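Zorncombe's blank wall to become a patchwork of local stories

2023-09-01

The long corridor wall at Zorncombe library is getting a new life this autumn, and the people of the town are being asked to fill it. The Patchwork Wall opens in October with 400 small paintings, drawings and prints, every one of them made by somebody who lives, works or goes to school in the parish.

It is the biggest thing the library has tried since it moved into the old Homell building, and the response so far has been wonderful. The call for entries went out at the start of the summer holidays with a modest hope of filling a corner. By the time the box at the front desk was emptied last week, 974 pieces had come in, on everything from good watercolour paper to the backs of seed packets.

"I took the first batch home and spread it over the kitchen floor, and I was still there at midnight," said Unnur Lykkegaard, the printmaker who is putting the wall together. "There's a drawing of the number 3 bus in the rain that I would happily have on my own wall. There's a whole set of portraits of the same tortoise by different members of one family! I've worked on bigger shows in bigger places and I haven't had this much fun in years."

Entrants were given one rule, which was to draw a place in the town that matters to them. The weir is a clear favourite, along with the allotments off Oltow Lane and the steps behind the market where generations of teenagers have sat eating chips. Several people drew places that have gone, among them the cinema, the paddling pool and the bakery with the green door. A few drew their own front rooms, and those are some of the loveliest of the lot.

Pieces that don't fit on the wall won't be hidden away. They will go into big albums kept on the reading tables, and the display will be changed over every few weeks through the winter so that everybody gets a turn. Anyone who would like their picture back when the show is over can ask at the desk.

The idea came from Sze-wing Chung, who runs the Saturday art table in the children's section. She had been pinning up work by her regulars for years and kept running out of board.

"Parents would come in and ask where theirs had gone, and I'd have to say it was under four other ones," she said. "Then the grandparents started joining in, and they're very competitive. We needed more room, it was as simple as that, and there was this great big wall with nothing on it but a fire notice."

Money for paper, paint and hanging rails came from a summer fair and from Võ, the café across the square, which gave over its takings for a morning and raised £1,000. The café is also baking for the opening night. Word is that there will be sesame buns, so it may be wise to come early.

The opening will have live music from the secondary school's brass group, who have been rehearsing in the car park to the delight of most of the neighbours. A short reading of captions sent in with the pictures will follow. They are well worth hearing. One, attached to a pencil sketch of a perfectly ordinary bench, says only: "Dad waited here for me every Friday."

Between now and then there is still a good deal to do, and plenty of ways to join in. Every piece needs a label, the albums need binding, and Unnur is running drop-in evenings for anyone who wants to learn how to cut a simple mount. No experience is needed and all the tools are provided. Children are welcome with an adult.

The rest of the library stays open as usual throughout. The corridor itself will be closed to visitors for a few days before the opening, and the local history shelves can be reached through the side door by the lift.

Late entries are still being taken for the albums, so if you have been meaning to draw the weir, get your pencils out. Work should be no bigger than a sheet of A4, with your name and the place you have drawn written on the back. Hand it in at the front desk at any time during opening hours.

Blue painter's tape divides a pale wall into roughly square panels.

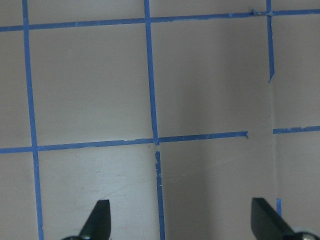 More news from Zorncombe

Footpath by the allotments reopens after resurfacing

Beginners' choir looking for tenors

Apple day: bring your own bags and baskets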